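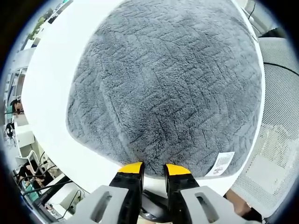 How far has the Clomside home starter pack project come since June?
We have handed out 262 packs to households moving into their first permanent tenancy, out of the 50 per quarter we promised plus the backlog carried over from last year.

The backlog is now cleared. Most referrals still come from the Evdale housing office, and the wait between referral and delivery is down to nine days. Packs hold bedding, kitchen basics, a bath mat and towels.

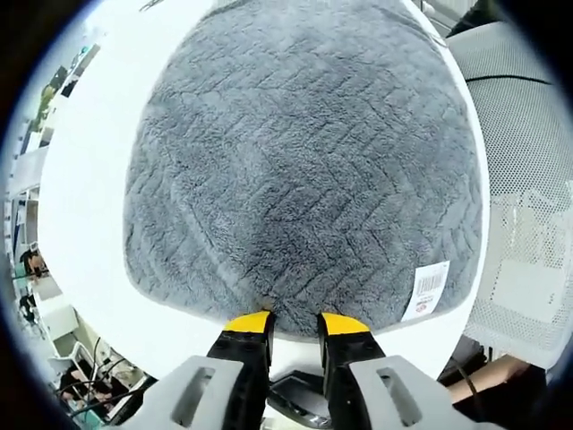
Jurgita Kairys
Project Lead, Clomside Home Starts
October 17, 2025

Spending is on budget except for van hire. The Ustumham route is longer than we planned for, and we have moved 232 dollars from the printing line to cover it. We ask you to confirm that this is acceptable under the grant terms.

Saulius Priedītis left the warehouse job in June. Marisol Barrera took it over and has rewritten the stock sheet so that it matches the referral form. Two deliveries went to old addresses before the change. Both were put right the same week.
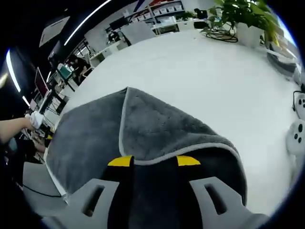
Gray towel with a pale stitched border.

Next quarter we plan to add a follow-up call six weeks after move-in. Sarmīte Toom has drafted the questions and will try them with the Evdale tenants first. We still need a second storage unit, and the quote we have runs to the end of the month. The receipts are attached in a separate file.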